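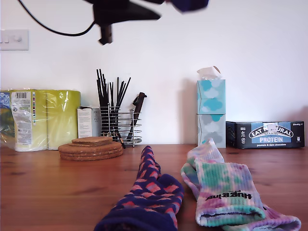 Prirnumano is a dataset of former elected officials who left office and later appeared on television to talk about people still in office. It covers 400 of them, from city council on up, and one row is one paid or unpaid stint at one station. We had hoped to code each person as either a politician or a commentator, a plain two-way affair like the switch on the white wall up there. A good number of our subjects declined to cooperate by being both before lunch, so the role field now takes four values: office, air, both, unclear.

What is in it

The main file is stints.csv. The columns are person_id, last_office, left_office, first_air, station_type, title_on_screen and role. Dates are stored as month and year. If a station announced a hire in July and the person first spoke in the fall, first_air holds the fall date, and the announcement goes in notes.csv with the rest of the promises.

title_on_screen is copied exactly from the caption, including misspellings. There are 17 versions of "former state senator." Please don't clean these up in a pull request. We will only put them back.

Where it came from

Captions and transcripts came from Mendetti, a regional broadcast archive, and were matched to election records with a script called Nuchit. Nuchit is good with unusual names and hopeless with common ones. Anything it scored as doubtful was read by a person, usually late in the afternoon, and the reviewed column tells you which rows got that treatment. 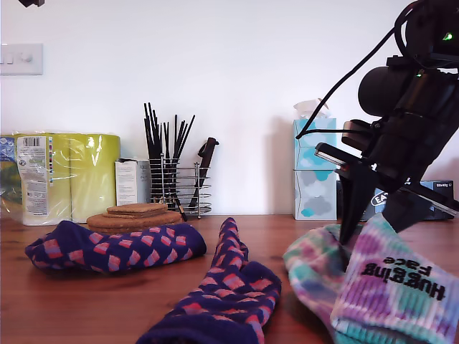
Rows that were never reviewed should be used with care, especially for local stations, where guests are often introduced by first name and a handshake.

Known problems

Olavthorpe is overrepresented. Its public access channel kept everything, including about 2,000 hours of a call-in show about zoning, and 14 former council members have been on it. If you are studying national trends, filter on station_type first.

Pay is missing almost everywhere. We asked. The replies were polite.

Party is recorded as of the last election the person ran in. Several have since drifted, some of them during a single segment.

License and changes

Free to use with credit to the Prirnumano project. Version 2 split "analyst" from "contributor" after a long argument. Version 3 merged them again. The old labels are in the archive folder.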